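Residential Services Diary, Oltness House
Entry for 5th July
Kept by the Domestic Supervisor

The morning was given over to the servery and the small dining room, in accordance with the arrangements agreed in January. Breakfast was concluded on time. Mr Badawi had charge of the hatch and Mrs Samir of the dining room, Mr Dafis being absent on annual leave until the end of next week.

The delivery from Frandsen arrived during the second sitting. It was received at the side entrance and signed for by Mr Badawi. The consignment consisted of paper napkins, 1000 in number, dishwasher salt, and the replacement plates. The delivery note gave 41 plates and the order had been for the same. They have been entered in the stock book under tableware and placed on the lower shelf of the dresser until they have all been through the machine.

It will be recalled that the residents' meeting asked for coloured plates to be tried at tea, several residents having found it difficult to make out pale food on the white china. The colour chosen was pink, of the salmon shade. I had some reservations as to how this would sit with the rest of the room, the table and the wall panels both being white, and I asked for a plate to be set out before the matter went any further.

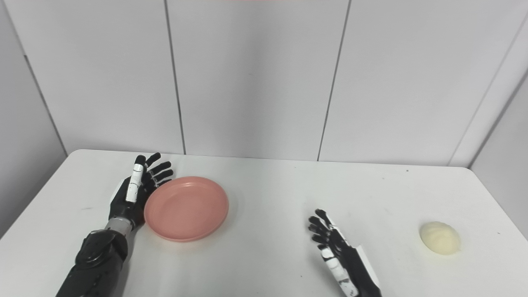
Mrs Samir was of the opinion that the colour was warmer than the catalogue had led us to expect. I share that opinion and do not regard it as a fault. The raised rim will be of help to those residents who eat with one hand, and this was the point on which Mrs Yousafzai had been most insistent when the order was drawn up. She has asked that her satisfaction be recorded, and it is recorded accordingly.

Some discussion followed on whether the plates should be used for all meals. I have ruled that they be kept to tea and supper for the present. The dinner service from Sotby is still in good order and there is no case for retiring it. Should the catering office wish to extend the trial, a written request is to be made to me in the usual way.

Buns. The kitchen has been asked to reduce the size of the tea bun, a good many having been returned half eaten during the past month. Mr Mersha holds that the fault lies with the hour at which tea is served and that the bun is blameless. I have noted his view. The recipe card gives 700 grams of strong flour to the batch and this is not to be altered; the dough is simply to be divided smaller. The paler bake is to be kept, as residents with dentures have complained of a hard crust. Butter is to be offered separately and jam put out in the glass dishes.

The table in the small dining room was wiped down after breakfast and again before luncheon. Mrs Samir drew my attention to the join where the table meets the wall, in which crumbs are apt to collect. The table is to be drawn forward and the skirting cleaned once a week, and I have added this to the sheet inside the cupboard door. The panels themselves are to be washed with warm water and a soft cloth. The spray supplied by Skendus is not to be used on them, whatever the label may say, following the streaks left in the corridor.

A plate and a bun were put out together on the table, so that the one could be judged against the other.
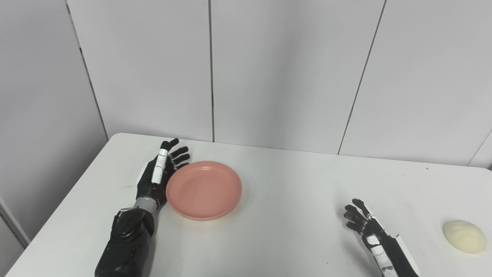
Tea and supper

Tea was served at the customary hour. The pink plates were laid for the table of 6 by the window, the other tables having the white china as before. Mrs Yousafzai took her place among them and was good enough to give her views at some length. The colour was approved by all but one of the party, who considered it suitable for a nursery. I have written to thank the residents for their patience.

Mr Mersha's smaller buns were sent up and fewer came back. He maintains his position regarding the hour.

The plates were washed by machine on the ordinary programme and dried on the rack. Mr Badawi reports no marking. They are to be stacked with the white china to the left of them, and no cups are to be stood on top.

Supper was soup and cold ham. The bread knife is again missing from the servery drawer and all staff have been asked to look for it.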